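Pacing in Club Distance Runs: Project Report
Sports Studies, second-year project
Supervisor: Bríd Brennan

1. Background
Coaches at our track club tell new runners to hold an even pace. Most of them go out too fast anyway. Our project compared two ways of teaching pace, one with a watch and one without, over 3,000 and 4,000 meters.

2. Method
We worked with 15 runners from the Brotarel club in June. Each runner ran both distances twice, once with a watch showing lap times and once with the watch covered by tape. Lap times were taken by hand from the finish line and typed into a spreadsheet the same evening. Runners warmed up on their own and started one at a time, so that they could not follow each other.

We had planned to run everything on the track at Idgate, but it was closed for resurfacing during our second week. The remaining runs were moved to the Van Rooij field, where the surface is grass and the lap is shorter. We kept those results in a separate table.

3. Results
With the watch, most runners had a slower first lap and a steadier middle section. Finish times hardly changed. At the longer distance the covered watch gave the widest spread between the fastest and slowest laps, mostly from the opening lap. The grass results showed the same pattern but were noisier.

Two runners did better without the watch. Both had raced for several seasons, and both said that checking lap times distracted them.

4. Problems
The wind changed a lot between sessions and we did not measure it. Hand timing also adds error — we should have borrowed a timing gate. The group was too small to split by age or experience.

5. Next steps
Another group could repeat the runs on one surface, with new runners only, and add a session where the coach calls out lap times from the side of the track.

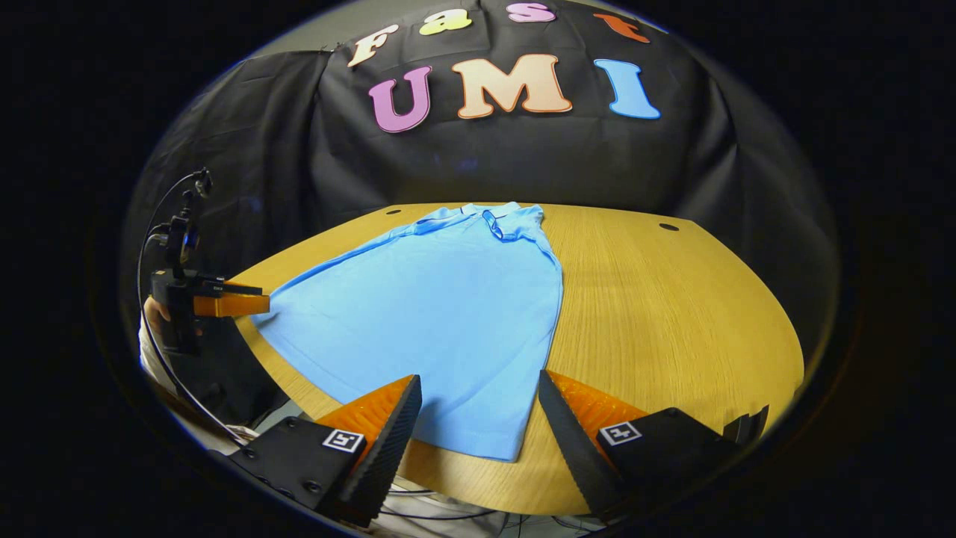
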